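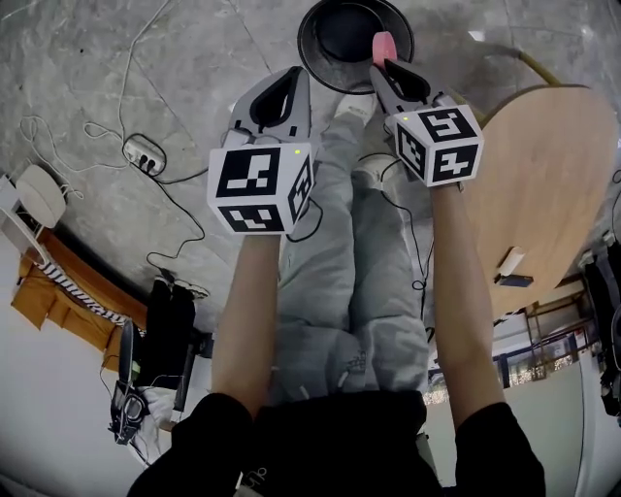 The guesthouse at Novley has 13 rooms and no front desk. You get a door code and a phone number, and the phone number is the owner's own. I caught her in the breakfast room after ten, last guests gone, and asked how you run a place like that. "Floors first," she said. The gray marble-patterned floor gets mopped before anything else, the round black bin gets lifted and put back, then she sits down with coffee and the bookings. She bought the place from Czerwiński, the old hotel company, when they pulled out of the valley. Kept the beds. Threw out the curtains.

Why no desk? "I stood behind one for years. People came to it twice, once for the key and once to pay. The rest of the time I was guarding a bowl of mints." Guests pay ahead now. Late arrivals are fine, she says, and midnight is fine, but if you call at three in the morning about the wifi she will remember you.

Breakfast is the part she wants to talk about. Bread comes from Bakex in the next village, left in a crate at the back door before six. Eggs to order, a soup on Sundays. No buffet. "A buffet looks generous and then you scrape half of it in the trash at eleven." She asks people the night before what they want, by text. Most answer. The ones who dont get eggs.

The season has changed on her. August used to carry the whole year and January was for painting the hallways. This winter she's been full on weekends, mostly walkers going up to Prillitz, where the lift closed and the trail stayed open. They want boots dried and an early start. So she put racks in the boiler room. "Best money I spent. They talk about the racks in the reviews more than they talk about the view."

Prices, then. A double is 99 a night, breakfast in. She held it there all last year and isn't sure she can do it again. The heating bill for December came to 2,604 and she read the figure out to me off her phone, twice. A booking site wanted her to drop the rate midweek and she said no. "If you cut it Tuesday, the person who paid full on Saturday finds out. They always find out over breakfast."

She asks for a 50 deposit on dogs and gives it back nearly every time. Kids are free under six. She won't take stag parties, tried it once, had to replace a door. Longer stays she likes, a week or more, and those guests get use of the small kitchen and are told where the good pans are.

I asked about growing. There's a building for sale across the road, four rooms and a garage, and people keep telling her to buy it. She made a face. More rooms means staff, staff means a rota, and she's done rotas. "I can carry sheets for this many beds. I know because I carry them."

What she'd like instead is a better oven and two weeks off in the fall, closed sign up, phone in a drawer. Hasnt managed it yet. The phone rang while we were on the subject, a couple wanting Friday to Monday with a late check-in, and she had them booked before I'd found my coat.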